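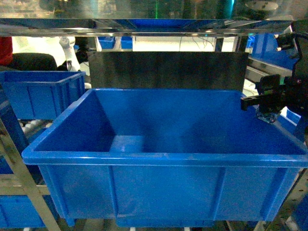 Handling Systems Department, Gripper Evaluation Group

The Mirnden bin-picking trials are a series of comparative tests of robot grippers, wrist cameras and arm controllers carried out at the Mirnden handling laboratory. The trials are concerned with the picking of single items from open plastic storage bins, a task common in mail-order warehouses and parts stores. They are directed by Vilém Malý, with Quang Kiều responsible for cameras and control software.

Background

The laboratory was first set up to test conveyors and storage racks. Work on robot picking began when a customer asked whether one gripper could serve both deep bins and flat work surfaces. No published comparison used bins of the required depth, and the department decided to build its own test station. Blue bins in several sizes were kept from the earlier conveyor work, together with the roller tracks and steel framing.

Deep bins present a particular difficulty. A gripper that performs well on an open table may strike the rim or a side wall before its fingers reach the item. The body of the gripper, the mount above it and the cables all have to be considered when a path into the bin is planned. Items lying in a corner are the hardest to reach, and the program scores them separately.

Grippers compared

Two grippers have been tested in full. The Handano is a two-finger model with straight, parallel travel. The Kalteo has longer fingers that close along a slight curve, which gives it more reach near a wall but less holding force at the tips. Both are fitted to the same type of arm and are run with the same speed limits. 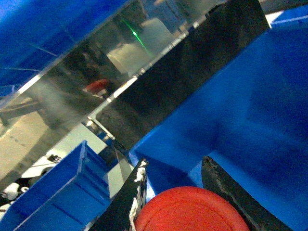

Finger wear is recorded as part of each test. Repeated contact with rims and hard items roughens the gripping faces, and a worn finger may hold a smooth object differently from a new one. The group therefore does not replace fingers in the middle of a series. A set is changed only when an item slips from it in 4 consecutive attempts, and the change is entered in the test log.

Round and shallow items receive special attention. They offer little height for the fingers to close on and tend to turn when touched off center. In the first series the Handano completed 2,884 picks without operator help, and the Kalteo completed 2,130. Most of the difference came from shallow items lying flat. For items against a bin wall, the Kalteo had the better record.

Cameras and controller

The station uses a head camera, which gives a wide view of the work area, and small cameras at the wrist, which show the fingers and the item at close range. Trials with the head camera alone were found to be slower, as the gripper often hid the item during the last part of the approach. Clear panels and polished steel caused further trouble for both types of camera. Reflections were at times reported by the software as items, and a filter was added to compare successive views before a pick is attempted.

Motion is handled by the Hầu controller, which accepts input from every camera and can slow the arm when their readings disagree. An earlier controller stopped the arm completely in such cases and had to be restarted by hand.

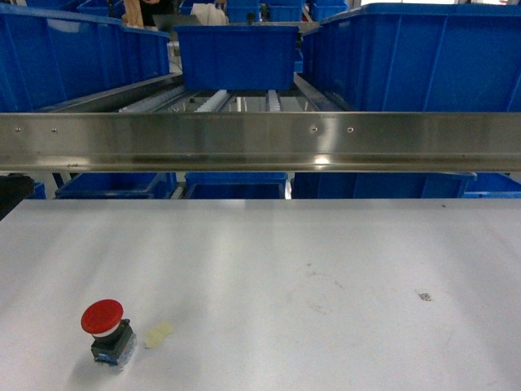
Work surface at the test station, with emergency stop button and steel rail.

Test procedure

A series consists of 16 runs for each gripper. Before a run, the operator checks the emergency stop, confirms the position of the bins and loads the item list. The cameras are then calibrated against a printed code. Each run includes picks from a bin and picks from the table, in an order set by the software. The operator may step in only if an item has left the reach of the arm.
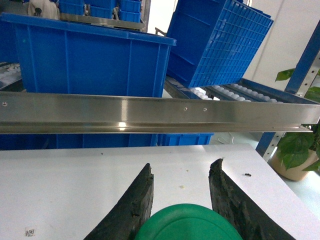
Table picks serve as the reference condition. With no walls in the way, a failed attempt can usually be traced to the fingers or to the camera reading, and the results are used to interpret failures inside the bins. Lids, bowls and similar curved items are approached from directly overhead at first. If that attempt fails, the controller tries a second approach at a lower angle.

Results and use

The first series was presented to department staff on Thu 3 July. The Handano was recommended for general picking, and the Kalteo for deep bins with items close to the walls. Malý's report also noted that the choice of camera position had affected pick time more than the choice of gripper. A second series, using a shorter Kalteo finger and a revised reflection filter prepared by Kiều, has been approved. Test logs are held by the department and may be consulted on request.

See also: Conveyor test station; Finger wear records; Hầu controller settings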